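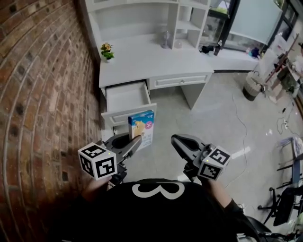 Asnakech Gashaw

Pinzas de mano Zeltudham, la pareja. 2 estrellas de 5

Escribo rápido que tengo que devolver una de las dos antes de que cierre el plazo. Resumen: buena idea, buen peso, y un fallo en la izquierda que no me parece menor.

Las uso para grabar tareas de casa que luego sirven para entrenar un brazo. Abrir cajón, meter caja, cerrar cajón. Coger cosas, dejarlas. Nada raro. Cada pinza lleva su cubo blanco con los marcadores, lucecita verde, y a trabajar.

Lo bueno primero. Ligeras. La mordaza negra agarra bien el cartón y no marca las cajas pequeñas, ni las finas. El emparejado a la primera, que con las Nundum que tenía antes era media mañana perdida. El manual viene en castellano, regular traducido pero se entiende.

Lo malo. A los 4 días la mordaza izquierda empezó a quedarse trabada a medio cierre. Aprietas, cierra, sueltas... y no abre. La luz sigue verde. Verde! Ni aviso en la aplicación ni pitido ni nada. En la grabación queda como si todo fuera normal, y los datos de apertura dicen que está abierta cuando la caja sigue dentro. Me cargué una tarde entera de tomas, 20 seguidas con el cajón, por no mirar los números a tiempo. Todas a la basura.

Y luego lo de seguridad – al intentar soltarla con la otra mano me pilló el dedo. El muelle saltó de golpe. Moratón y ya está, pero el manual no dice ni una palabra de cómo desbloquearla. Para un aparato que va pegado a la mano es grave. Si lo va a usar alumnado, ojo.

Soporte: me contestó Vasco Arruda, muy amable, al día siguiente. Dice que hay una serie con el pasador algo largo y que se nota más pasadas las 1000 aperturas. Yo ni idea de cuantas llevaba, la aplicación no lo enseña. Me cambian la izquierda pero el envío de vuelta lo pago yo, cosa que no entiendo siendo fallo suyo.

Mientras tanto apaño: comprobar apertura y cierre en vacío antes de cada toma, y si se queda trabada apagar ANTES de meter los dedos. La derecha, de momento, perfecta.

Un compañero, Kuo-hua, tiene las Kositz y dice que avisan con luz roja si la mordaza no responde. Más caras y más pesadas, eso sí. No las he probado.

Le pondría cuatro estrellas si la luz sirviera para algo. Actualizo la reseña caundo llegue el recambio.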